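Why the two arms kept arguing, and what our scheduler did for them

Our part of the Hoturum project was the planner: the piece of code that decides which arm goes for which cup, and when. Perla Gallegos wrote the perception side. Zsolt Kiss wrote the motion server and, on bad days, rewrote mine.

Version one gave each arm its own plan and trusted both to be polite. In simulation they were very polite. On the real table they would both pick the middle cup, meet above it and stop dead, which is what the safety layer is for. We logged 69 of these standoffs in November before admitting that it was a design flaw and had never been bad luck.

Version 2 has a shared reservation table. An arm asks for a cup and the space over it, gets a yes or a no, and a reservation expires after 3 seconds unless renewed. The expiry went in late one evening after a crashed process kept a cup reserved until we rebooted everything, including, for no good reason, the coffee machine.

Perception had its own troubles. An upside-down cup is a pale disc to the overhead detector, and glare moves the center of that disc around. Perla's fix was to take a second estimate from the wrist view and throw out any pair that disagreed. It costs 300 milliseconds per cup - we spent a week trying to get that down and then stopped trying.

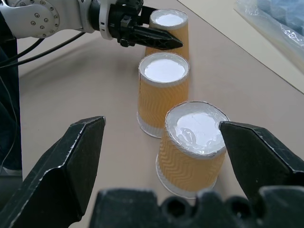
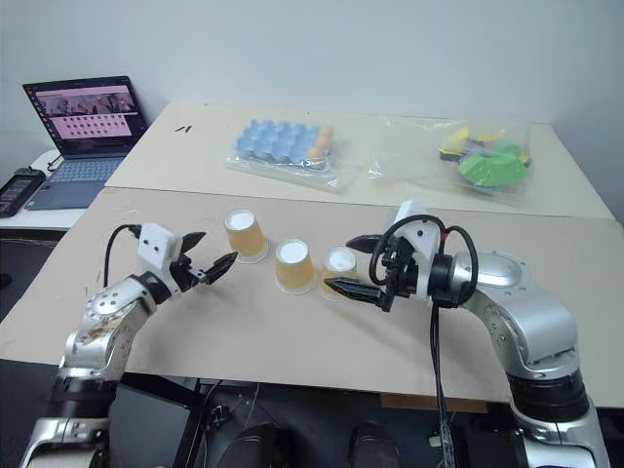
The remaining problem is fairness. The right arm's process starts first, so it asks first, so it wins most ties. Zsolt wants a random delay. I want a proper queue, mostly because I already wrote half of one. Neither is merged, and the left arm still does a lot of waiting.

Back to top | Contact: Marras student robotics lab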